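# "A wage is a number on a slip"

Marleny Chambi keeps the slips in a shoebox. There are two kinds, she says, and she lays one of each on the kitchen table. The older ones are from Prolton, the bedding plant where she ran a hemming machine until it closed last November. The newer ones are from Cusi, the company that bought the machines, the building and, as far as she can tell, most of the customers.

"Same chair, same needle, same supervisor," she says. "But when we asked about severance, they told us Prolton owed it. And Prolton is a name on a door with no office behind it."

The workers' association puts the number of people let go at 419. Cusi disputes that and says many were "seasonal," a word Chambi repeats slowly. She was seasonal for six years.

I had come to ask her about the agreement announced this spring, under which Cusi will pay into a fund for former Prolton workers. The press release called it a new chapter. I've read a number of new chapters from this industry, and most of them run short on payment dates. Chambi has read this one too, with a pencil.

"Look for the word 'will,'" she says. "Then look for the word 'may.' I found two of the first. I stopped marking the second."

Who qualifies is the sticking point. To claim, a worker needs proof of continuous employment, and Prolton's payroll records went missing in the move. Chambi has her shoebox. Leidy Paucar, who packed quilts on the night shift, was paid partly in cash and has very little.

"They want me to prove I was there," Paucar told me later by phone. "They have my fingerprint from the clock. Ask them where the clock is."

I did ask. Cusi's written reply said that timekeeping equipment "was not part of the asset transfer." It didn't say where the equipment went.
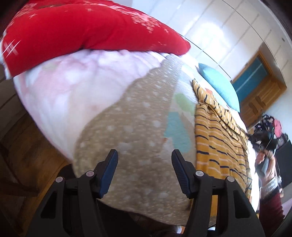
Octavio Arboleda, the lawyer who negotiated for the association, is more patient with the deal than his clients are. He thinks a flawed fund beats a lawsuit against a company with no assets, and he has lost that kind of lawsuit before.

"I'm not going to tell you it's justice," he says. "It's money with a procedure attached. If the procedure works, people get paid."

And if it doesn't?

"Then we go to the buyers." He means the retail chains whose labels were sewn in at the plant, among them Porkis and Doner. Neither signed the agreement. Porkis sent a statement about its values. Doner hasn't answered my messages.

Arboleda says a typical claim comes to 2,406 before deductions, and he admits that he can't yet say what the deductions are. A 200 processing fee appeared in one draft and vanished from the next. He expects it back under another name.

Chambi isn't waiting. She sews at home now, curtains mostly, and has helped a long list of former coworkers fill out the forms. She charges nothing and doesn't promise them anything either.

"People come in happy because they saw it on the news," she says. "I ask them, did the news give you a date?"

She puts the lid back on the shoebox. Her own claim went in at the start of the month. She has a receipt for it, stamped, and she has made a copy of the receipt.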